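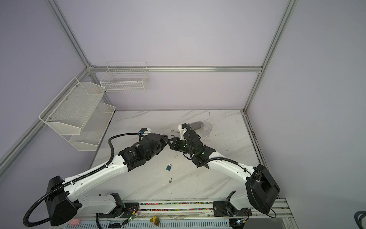
*Blue padlock and brass key on the marble-look tabletop.*

# Small Locks and Keys — Postora set

Short recordings of small locks and the keys that go with them, handled on a tabletop. The set holds 2935 recordings of 18 locks. Each lock has its own folder, with a notes file and a listing of the keys used with it.

The set started as a side folder in Pluller, our older collection of household fasteners (latches, hooks, buckles, cabinet catches). The locks outgrew it and were moved out in July. If you have a Pluller copy from before then, the `locks/` folder in it is out of date and should be deleted.

## What is in the set

Most of the items are keyed padlocks of the kind sold for lockers, mailboxes and luggage. The rest are small cam locks fitted to a loose panel. There are no combination locks, no door locks and nothing electronic.

Padlock bodies are painted or bare metal. Where the same model came in more than one color, each color has its own item number, even though the key blanks match. Keys are stored by blank and cut, so two keys that look alike can still have different numbers. Check `keys.csv` before assuming a pair fits.

## Layout

```
postora/
 items.csv
 keys.csv
 tasks.csv
 locks/
 <item number>/
 notes.txt
 recordings/
 splits/
 train.txt
 test.txt
```

`items.csv` gives body color, body material, shackle finish and body width in millimeters. Width is measured across the face, not counting the shackle. `tasks.csv` has one row per recording, with the item number, key number, task name, start state and end state.

## Tasks

- `pick_key` — the key starts flat on the table and ends off it
- `insert` — the key goes into the keyway and is left there
- `turn_open` — the key is turned until the shackle releases
- `close` — the shackle is pressed home, no key involved
- `pass` — the lock or key changes sides over the table
- `full` — key picked up, inserted, turned, shackle open

Start positions for the lock and key are drawn from a list of 40 layouts, kept in `tasks.csv` under `layout`. The layout says which way the keyway faces and how far the key is from the lock. It does not fix which side of the blade is up, so expect both.

## Labels

End states are `open`, `closed`, `key_in` and `dropped`. A recording marked `dropped` means the lock or key left the table or came to rest where it could not be reached. These are kept in the main folders. Filter on `end_state` if you don't want them.

`close` was labeled by a tug on the shackle after the recording ended. A shackle can look seated when it hasn't latched, so the label may disagree with what you see in the last second of the video. Trust the label.

## Known problems

- Item 07 has a stiff cylinder. Some 5 of its `turn_open` recordings run well past the usual length.
- Keys for items 11 and 12 were swapped in the first release. The files are fixed, but the old `notes.txt` for item 12 still mentions the wrong key.
- Brass keys can be hard to pick out when the light catches the blade. Steel keys have the opposite trouble against the gray veining.
- The marbled top shows reflections under bright light. Recordings listed in `glare.txt` are the worst of them.
- Cam lock recordings have no shackle column. It is left blank, so don't read blank as `closed`.

## Splits

The test split holds out whole locks, along with every key cut for them. Nothing in `test.txt` shares an item number with `train.txt`. If you make your own split, keep color variants of one model on the same side, or the numbers will come out too high.

## Changes

- 1.2 — `layout` column added to `tasks.csv`; duplicate key entries merged
- 1.1 — keys for 11 and 12 corrected
- 1.0 — moved out of Pluller

Related

- Pluller: household fasteners
- Esposito: jar lids and bottle caps
- Allau: zippers, snaps and buttons
- Item number lookup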